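**Riteck kitchen arm kit, firmware 921 – 2 stars of 5**

We bought the Riteck to load a dishwasher. It does this well on some days.
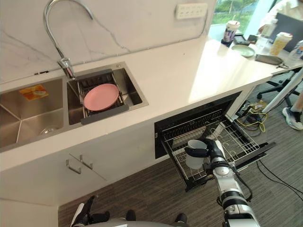
The problem is fault 1118. The grip freezes closed and the stop button needs 3 seconds to answer, too long for me.
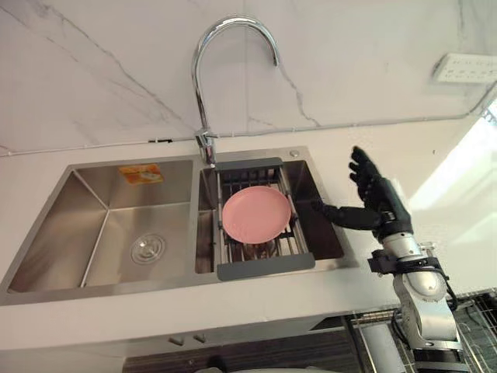

*Hand beside the rack, pink plate*

Plates are easier than mugs.

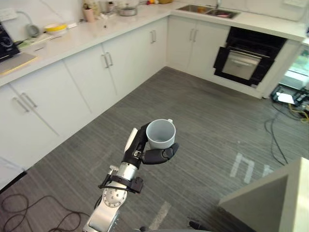
*Gray mug in the grip*

Support promised a fix in August – I will wait.

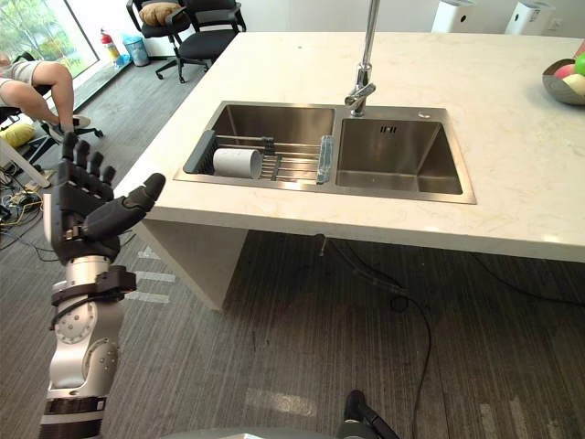

*Open hand, cup on its side in the rack*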